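Tiden invites applications from people who wish to take part in a paid study on teaching robots by remote control. The study is run at our Clovby site and concerns the handling of small electronic parts: picking them up, moving them between trays and setting them down again. Participants operate a pair of robot arms, and the movements they make are recorded so that the arms can later be trained to carry out the same work.

Notice issued 4/24/19. Reference 1256.

## Background

The study forms part of the Drolley project, in which Tiden is working with the engineering firm Rahimi. The project is concerned with sorting work that is still done almost entirely by hand. Circuit boards, solenoids and wiring are awkward for a machine to deal with, as they differ in shape and weight and many of them bend when lifted.

Wiring receives particular attention. A harness has several branches, each of which may swing or catch when the gripper rises, and the operator must decide where to take hold of it. We ask participants to grip the twisted pairs themselves and to keep the connectors clear of the fingers. Labels such as "KVM PWR CAN" should be left in place on the wire. 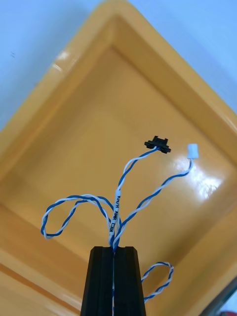

## What participants will do

Each participant attends three sessions. The first is given over to instruction and practice, and no recordings from it are used. In the second and third sessions the participant completes a series of short tasks set by the study staff.

Participants sit at a control desk and guide the two arms by means of a pair of hand controls, one for each arm. Closing the hand closes the gripper. The controls are light and do not require strength, but they do call for patience, and most people find that their first attempts are slow. No allowance need be made for this. Speed is not assessed at any stage.

The work table is set out with a steel tray in the middle and yellow trays to either side. Parts are placed on a sheet of paper in the steel tray, and the participant is told which of them are to be moved and to which yellow tray. In some tasks a single arm is sufficient. In others the participant is asked to use both, for example where one item is to be moved on the left and another on the right. 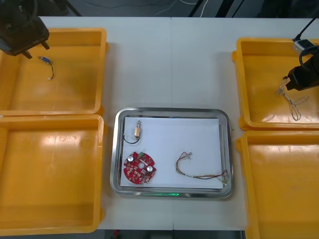 Tasks are repeated with the parts laid out differently each time. A dropped part should be picked up again if the arm can reach it safely, and the recording continues while this is done. Attempts that go wrong are kept and marked as such, and they have no bearing on payment or on whether a participant is invited to return.

Staff remain in the room throughout. Participants may stop a task at any point, and a stop button is fitted to the control desk within reach of either hand.

## Who may apply

Applicants should:

- be aged 18 or over;
- be able to sit at a desk and use both hands for the length of a session, with breaks;
- have good near vision, with glasses or contact lenses if these are normally worn;
- be able to follow spoken and written instructions in English;
- be available for all three sessions.

No knowledge of robots or electronics is needed. We should be glad to hear from people who have done fine handwork of any kind – sewing, model making, watch repair, bench assembly – as well as from those who have not. Left-handed applicants are especially welcome. Employees of Tiden and Rahimi are not eligible.

There are 31 places. Should more suitable applications be received, a reserve list will be kept.

## The arms and the table

Participants do not need to touch the robot arms. Parts are put out by staff before each task, and participants are asked to remain at the control desk whenever the arms are switched on. Delicate items may be approached from above with the gripper pointing down, and staff will show how to bring it in beside a circuit board without pressing on the components.
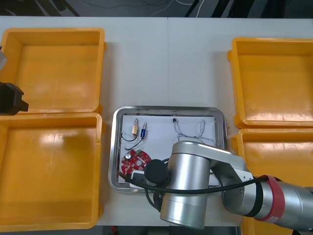
## Payment and expenses

Participants are paid for each session attended, including the practice session. The current rate is set out in the information sheet sent to all applicants. Reasonable travel costs within the Clovby area will be repaid on production of a ticket or receipt.

## Recordings and personal information

Cameras fixed near the table and small cameras on the arms record the work area. The movements of the hand controls are stored alongside. Participants themselves are not filmed, and names are held separately from the recordings. A participant may withdraw at any time and may ask for his or her recordings to be removed, provided that the request reaches us before the end of September.

## How to apply

Application forms may be obtained from the reception desk at Tiden, Clovby, or requested by post. Please quote reference 1256 and state any dates on which you are unable to attend. Applicants who require adjustments to the desk or seating should mention this on the form – the height of both can be altered.

All applicants will receive a written reply.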